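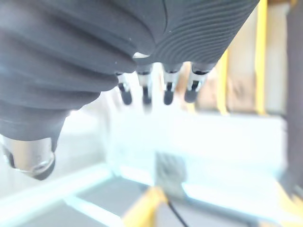

Wrist view over the table, fingers open, small grey part on the white surface underneath.

Subject: Re: [zolimau-users] glove or leader arm for small parts? (and how many demos)

Hello all,

Sorry for the slow answer, I've had this sitting half written since the start of June. I'll reply in between your bits, as it was a long message with lots of good questions in it and I'd only muddle them up otherwise.

> Hi everyone, we're new to the list and fairly new to all this. We've got
> a hand with four fingers and a thumb on the end of an arm, and we'd like
> to teach it to pick small rectangular parts off a table and put them into
> a holder. At the moment one of us wears a glove and the hand copies.
> The arm follows a tracker strapped to the forearm. It sort of works.
> Big things are fine. Small things are awful. Is the glove the problem,
> and should we be looking at a leader arm instead?

Welcome! And I don't think the glove is the problem, or not all of it. We went through just the same thing at Elberg last year. We started with a Heitmann glove, got fed up after a fortnight, swapped to a leader arm with a squeeze handle, and then quietly went back to the glove a month later. The leader arm was lovely for getting the wrist where you wanted it (much less wobble, and your shoulder doesn't ache), but a squeeze handle gives you one number for five digits, and for small flat parts that just isn't enough. You end up closing the whole hand like a crab's claw and the part skids off.

So what we use now is a bit of both. The arm is driven by the leader, the fingers by the glove, same person doing both. It sounds fiddly and for the first morning it is, and then your brain gets used to it and you stop noticing. If you've only got the money for one of them, keep the glove and put some heavy smoothing on the forearm tracker. Not on the fingers, though. Smooth the fingers and the thumb always turns up late.

> The thumb is what drives us mad. When I bring my own thumb and first
> finger together until they touch, the robot's are still well apart, or
> they've crossed over. We've done the calibration three times.

Ah, the thumb. Which calibration are you doing? If it's the one where you hold your hand flat and then make a fist, then you can do it thirty times and it won't help, I'm afraid. Flat and fist only tell the software how far each joint bends. They tell it nothing about where your fingertips meet, and the thumb on these hands sits in quite a different place from yours - look how far off to one side of the fingers it is on ours, when everything is open. No human thumb joins on like that.

What you want is the pinch calibration. In Undia it's under the retargeting page, and it's switched off until you tick the box, which caught us out for ages. You touch thumb to each fingertip in turn and hold it for a second or so while it records, and from then on it cares more about the gap between the tips than about the angles of the joints. My hand looks a bit odd compared with the robot's when I'm using it, my knuckles are doing one thing and its knuckles another, but when I pinch, it pinches. That one tick box did more for us than any of the things we spent money on.

Do it again whenever somebody else puts the glove on. Yes, every time, even if they've only gone off for a cup of tea and the next person has just had five minutes on it. Our hands are all different sizes and you can see it straight away in the recordings.

> When teleoperating, should the person be looking at the robot or at the
> screen? We've been standing next to the table and looking straight at it.
> Someone told us that's cheating.

I wouldn't call it cheating but I know what they mean. If you're stood beside the table you can see round the back of the part and down the side of the fingers, and the policy can't do any of that, it only gets what the cameras get. So you make a neat little correction based on something the robot had no way of seeing, and the poor thing is then supposed to learn from it. Ours learned to pause and dither in exactly the spot where I used to lean over and have a look!

We do it in two stages now. A new person starts by looking straight at the table, until they've got the feel of the hand and aren't frightened of it. Then we turn them round so they're facing the screen with their back to the robot, wrist view and side view next to each other, and only those recordings count. It's slower. Everybody moans about it. The grasps you get are much plainer, with a sort of hover over the part before going down, and the plain ones are what trains well.

You do lose depth on a flat screen, and the wrist view has its own trap, that the fingertips look as though they're right on top of a part when they're still hanging well above it. I still get caught by that. My trick is to come down slowly until the fingertips are level with something of known height in the side view and only then start closing. A bit of tape on something upright would do, if you've nothing handy.

> How do you actually get a flat part off a flat table with fat rubbery
> fingertips? We can do it by hand in half a second. With the robot we push
> it all over the place.

With practice, mostly, and by giving up on doing it the way you would yourself. I kept trying to get a fingernail under the edge and of course the robot hasn't got fingernails. Things that helped us, in no special order:

Come straight down over the part with everything open, wider than seems sensible. If you're already half closed on the way down you'll nudge it with a fingertip.

Pick which fingers you're using and stick with them. I use the thumb and the first two, and keep the other two a bit curled out of the way. One of my colleagues likes thumb and first only. Either is fine, but don't mix them in one set of recordings, we did that and ended up with a policy that couldn't make up its mind and closed on air in between.

Let the thumb arrive first and stay still, then bring the fingers to it. If both sides move together, whichever touches first shoves the part away. This is the biggest one, I'd say.

And don't press down into the table. If your arm controller is stiff you'll feel nothing at all and the tips will be taking the whole load. We turned the stiffness down in the up-and-down direction only, and the fingertip pads have lasted far better.

If the part does go skating off, chase it, so long as it's still well inside the view. Keep recording, open up, come back over it, try again. We used to bin those and I wish we hadn't, as a robot that's only ever seen perfect goes has no idea what to do after a bad one.

> Would it be better to just move the arm by hand (kinaesthetic teaching?)
> and skip the remote control altogether? The arm has a free-drive button.

For the arm by itself, I like it very much, and for something like wiping a surface or sliding a drawer I'd do it that way every time. With a hand like this on the end I'd say no. You need one hand to push the arm about, and then you've got to get the fingers to do something as well, and you end up bending them with your other hand or pressing buttons with your elbow. Also your own arms are all over the camera pictures, and they won't be there when it runs on its own. Some people record the movement by hand and then play it back with the person out of the way to get clean pictures, and that does work, but the part has to go back in precisely the same spot or the playback misses. With small parts that's maddening.

Where I do use free-drive is for showing the start pose. Push it where you want it, save it, done.

> Last one. How many demonstrations do we need? We've seen people say fifty
> and people say ten thousand.

I can only tell you what we did, and please don't take it as a rule. We set ourselves a target of 1000 for one part and one holder. We sailed past that and by the time we stopped we'd recorded 3098, as we kept finding things wrong with the early ones. Then we went back through the lot with a proper checklist (screen only, pinch calibration done, same fingers throughout, no bump in the arm motion from a dropped tracker) and were left with 1213. The policy trained on the 1213 was clearly better than the one trained on everything, and it trained a good deal quicker as well, so there's a lot of afternoons I won't be getting back.

If I were starting again I'd do a small batch, train on it, watch it fail, and then go and record more of whatever it failed at. Move the part about between goes, too, more than feels natural. I had a favourite spot on the table without knowing it, and so did the policy, and anything near the edge it just ignored. Turn it round as well as moving it - a rectangle lying crossways to the fingers is a very different job from one lying along them.

One question back to you, if you don't mind. What sort of delay are you seeing between the glove and the fingers? Ours was all right until we updated Undia last month and now there's a tiny lag on the thumb, only on the thumb, and only after it's been running for a while. Restarting the glove driver clears it. I've tried a different cable and a different port and it makes no odds. If anyone else on the list has had this I'd love to hear, as I've got another long session coming up and I'd sooner not be restarting it every half hour.

I can send you our checklist and our retargeting settings if they'd be any use, just shout. The settings are for our hand, so the limits will want changing for yours before you switch anything on!

All the best from Elberg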